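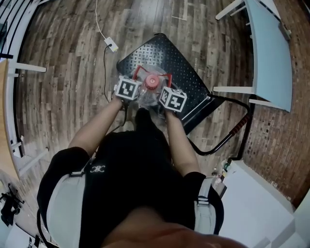

Section 4: Filling and Priming the Tank

Read this section before you add water to your Plundonex countertop humidifier for the first time. If you have the wall-mounted Limow model, skip to Section 5.

Before you start

Place the base on a flat surface at least two feet off the floor. Keep it away from curtains, electrical outlets and wooden furniture with an oil or wax finish. Leave the power cord unplugged until step 9.

You will need:
Clean, cool tap water or distilled water
The measuring cup supplied in the box
A soft, dry cloth

Note: If your tap water is hard, use distilled water. Hard water leaves a white dust on nearby surfaces and shortens the life of the mist plate. Your water company can tell you how hard your supply is.

Filling the tank

1. Lift the tank straight up off the base. Do not twist it.
2. Turn the tank upside down and rest it in a sink.
3. Unscrew the tank cap counterclockwise. Check that the rubber ring is seated in the groove inside the cap. If it has come out, press it back with your thumb all the way around.
4. Pour in half a cup of water, swirl it and empty the tank. Do this twice on first use to clear out any dust from packing.
5. Fill the tank to the MAX line. The tank holds 2,320 ml to the brim and 2,000 ml to the MAX line. Do not fill past the line.
6. Screw the cap back on until it stops. Hand tight is enough.
7. Turn the tank right side up over the sink and hold it there for a few seconds. If water drips from the cap, go back to step 3.
8. Wipe the outside of the tank with the cloth and lower it onto the base. You will hear water run into the tray.
9. Wait until the tray stops filling, then plug in the cord.

Caution: Never use water hotter than 104°F. Hot water can warp the tank and cause the cap to leak.

Caution: Do not add oils, salt, vinegar or scented drops to the tank. Scented pads go in the side drawer only. See Section 7.

Priming the mist plate

The mist plate has to be fully wet before it will work at full output. A new unit may give little or no mist at first.

1. Press the power button once. The light turns blue.
2. Turn the dial to LOW and leave it for ten minutes.
3. Turn the dial to the setting you want.

If there is still no mist, switch the unit off, unplug it and lift the tank. The tray should hold water up to the molded rib. If it is dry, the valve in the cap is stuck. Push the pin in the center of the cap several times with the cap off the tank, then refill.

Note: A red light means the tray is low. The unit shuts itself off and will not restart until the tank has been refilled and the power button pressed again.

Refilling

Empty out any old water before each refill. Do not top up water that has been standing for more than a day. When the unit will be out of use, drain the tank and the tray and let both dry with the cap off.

Replace the cap ring every 52 weeks. The part number is 208. Rings for the older Edard base are a different size and will not seal.

Revised 23/08/2019. Replaces the July leaflet.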